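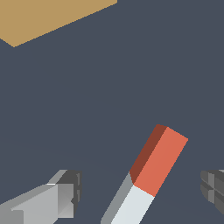 Wer in Vavthorpe die Greifzelle von Avisside umrüstet, beginnt am Bildschirm. Bevor der Roboter ein neues Teil anfasst, läuft der komplette Vorgang in der Simulation, und zwar so lange, bis Tamara Sirko die Freigabe unterschreibt. Sie betreut die Zelle seit November und hat seitdem 19 Teilesätze eingerichtet.

Der aktuelle Satz besteht aus einem länglichen Quader in zwei Farben, orangerot am einen Ende, fast weiß am anderen. Die Farben dienen der Orientierung. Der Greifer soll den Stab immer am hellen Abschnitt fassen, das rote Ende bleibt frei. In der Fertigung wird daraus später ein Einlegeteil, das mit dem freien Ende voran in eine Aufnahme gesteckt wird. Sitzt der Griff zu hoch, stoßen die Finger an die Aufnahme, und die Zelle bleibt stehen.

Für die Einrichtung legt Sirko zuerst das Koordinatensystem des Werkzeugs fest, danach die Öffnungsweite der beiden Finger. Dann kommt die Kamera an die Reihe. Ihre Lage zum Greifer muss im Modell mit der Lage an der Maschine übereinstimmen — hier entstehen nach ihrer Erfahrung die meisten Fehler. »Wenn die Kamera im Modell schief sitzt, ist jeder Griff danach auch schief«, sagt sie. »Das sieht man erst, wenn man nah herangeht.«

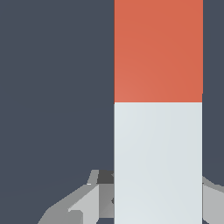

Warum prüft man den Griff nicht gleich an der Maschine? Ein Fehlgriff in der Simulation kostet einen Neustart des Programms, an der Maschine kann er einen Satz Fingerspitzen kosten, und so lange der getauscht wird, steht die Zelle.

Für den laufenden Teilesatz waren 279 simulierte Griffe angesetzt. Fünf davon verwarf das Programm, weil der Stab verdreht zwischen den Fingern lag. Kieran Inskip, der die Steuerung programmiert, hat darauf den Anfahrwinkel geändert und die fünf Fälle einzeln wiederholt. Erst danach ging der Datensatz an die Zelle.

Die Bilder aus der Simulation sind schlicht gehalten: glatte Flächen, harte Kanten, kaum Abstufungen. Inskip genügt das. Er achtet auf die Kante des Stabs und auf den Abstand zu den Fingern.
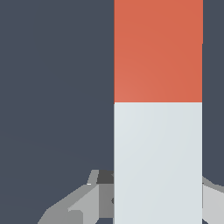 Auch nach der Freigabe bleibt Arbeit. Alle zwei Wochen vergleicht Sirko das Modell mit der Maschine, misst die Fingerspitzen nach und trägt den Verschleiß ein. Weichen die Werte zu stark ab, werden die Spitzen getauscht, und die Griffe werden mit den neuen Maßen noch einmal gerechnet. Das Protokoll liegt ausgedruckt am Schaltschrank.

Zuletzt aktualisiert: 16. März 2025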